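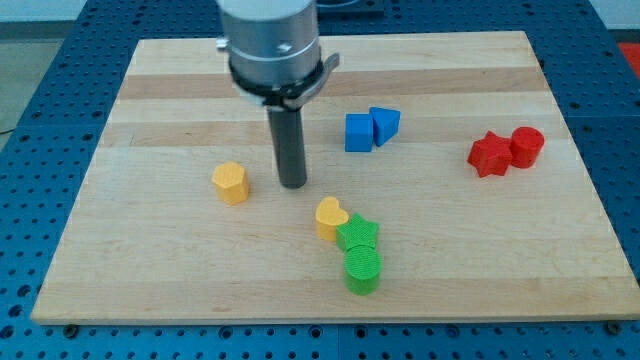 Skaltham Mill Museum: changes to opening hours, ticketing and the upper floors

The Skaltham Mill Museum moves to its fall and winter timetable on September 1, 2021. Visitors who hold printed copies of the summer leaflet should discard them, as the hours on the back panel no longer apply.

The main building will open at 10 a.m. and close at 4 p.m., Thursday through Sunday. Last entry is at 3:15 p.m. The wheel pit closes half an hour before the rest of the site so that the sluice can be shut and the walkway checked while there is still daylight. Group visits on closed days can be arranged in writing with at least 21 days' notice.

Admission for adults is now $7. Children under 12 enter free with a paying adult. The combined ticket with the Jesau Toll House stays in place and may be used at the two sites on different days, provided the second visit falls within 7 days of the first. The ticket is stamped at the first site and must be shown at the second. Tickets bought online carry the same terms, but the seven days run from the visit and not from the purchase.

Upper floors

The stone floor and the bin floor are open again. Both had been closed since February for work on the stair between them. The old stair had a rise that varied by more than an inch from one step to the next, and two of the treads had split along the grain. The new stair follows the original line and keeps the original handrail on the wall side. A second rail has been added on the open side, set lower. The stair is still steep, and large bags must be left in the lockers by the entrance.

With the stair finished, the display on the bin floor has been put back in a different order. It now starts with the delivery of grain by cart and ends at the chute to the millstones. The account books of the Nic Giolla company, which leased the mill in its last working decades, have moved to a case on the north wall where the light level is lower. One volume is shown open, and the pages are turned every month. Readers who need to consult a particular year should write to the museum office, as the books can be brought down to the reading table but cannot leave the building.

Access

There is no elevator. The ground floor, the yard and the shop are step-free, and a short film of the upper floors runs in the ground-floor room throughout the day. It has captions. The gravel path from the lower parking lot is soft after rain, so visitors with wheelchairs or strollers should use the upper lot on Cloren Road, which has a paved route to the door.

Milling days

Flour is ground on the first Saturday of each month, water level permitting. The mill does not run when the gauge at the weir is below the white mark. The decision is made at 9 a.m. and posted on the museum website and on the board at the gate. Tickets are not refunded if milling is called off, but they may be exchanged at the desk for entry on another milling day before the end of February.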